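Progress report to the Renaud Fund: Ullutitz School Robotics Club, two-arm sorting project
20 January 2023

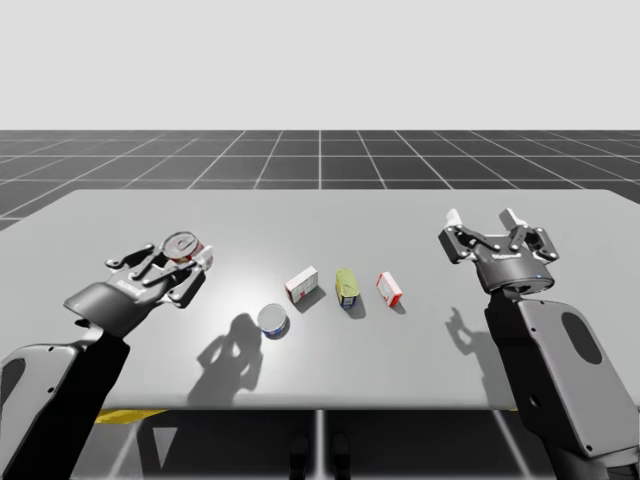
The grant agreement asks for a report at the halfway point and asks us to say whether the project is on course. My answer is partly, and I would like to set out which parts before the fund decides on the second payment.

What was promised

The application said that club members would program two robot arms to clear a table of mixed cans and small boxes, first in simulation and then on the real pair of arms at the Edano workshop. It also said the work would "build transferable skills in automation." I signed that sentence and I still don't know how we would measure it, so this report sticks to the sorting.

What has been done

The simulated table is finished and the students use it every session. It has both arms, a plain table, and a set of cans and boxes that can be put in different places before each attempt. Students write the pick-up routines themselves. We began with one arm working alone and moved to both arms only when the first routine ran from start to finish without somebody stepping in.

By the end of last term the club had logged 449 attempts. I count an attempt as a success only if the object is lifted, carried and set down upright in the correct area. By that measure 46 percent succeeded. An earlier summary sent to the fund gave a more cheerful picture, but it counted any lift as a success, including those where the can was dropped on the way. Please disregard it.

Cans go better than boxes. A can standing upright looks the same to the gripper from every side, so the approach angle hardly matters. A box turned at an angle to the table needs the wrist turned to match, and most of our failures are there. The students have two competing fixes and are fond of both. Neither has been tested on enough starting positions for me to recommend one.

Using two arms has not yet made the job faster. In most runs one arm waits while the other works, because that is the only way we have found to keep them from meeting in the middle. This is safe and dull. The application implied a gain in speed and I can't report one.

Simulation and the real thing

I would ask the fund to be careful with any figure that comes from the simulator, ours included. Simulated cans don't have dents or greasy lids. The light doesn't change when someone opens a door. The club has had one visit to Edano so far, and it was spent on safety rules and on moving the arms by hand controls. No student code has run on real hardware. Until it does, I would treat the success rate as a measure of how well the students can program a simulator.

Students and attendance

We started with more members than we have now. Nine come regularly and do the coding, and the rest of the list is optimistic. Those nine have learned to keep a log, to change one thing at a time, and to read an error message before asking for help. The last of these took most of the fall.

The Fitodeo competition

Some of the students want to enter the Fitodeo student round in June. I have not signed the form. The round is judged largely on a video, and I have seen enough competition videos to know that one good run out of many will do nicely. If we enter, I want the full log submitted with the video, whether or not the judges ask for it.

Money

Of the first payment, $800 has not been spent. It was set aside for travel to Edano and for replacement gripper pads, and neither has been needed at the rate we planned. We ask to carry it forward. We don't ask for any increase.

Before the next report

The club will freeze the can routine as it stands and spend its time on angled boxes. Both fixes will be run from the same list of starting positions, written down beforehand, and the weaker one dropped. We will then take the can routine to Edano and run it on the real arms, one arm at a time. If it fails there the report will say so, with the log attached.

Faculty sponsor, Ullutitz School Robotics Club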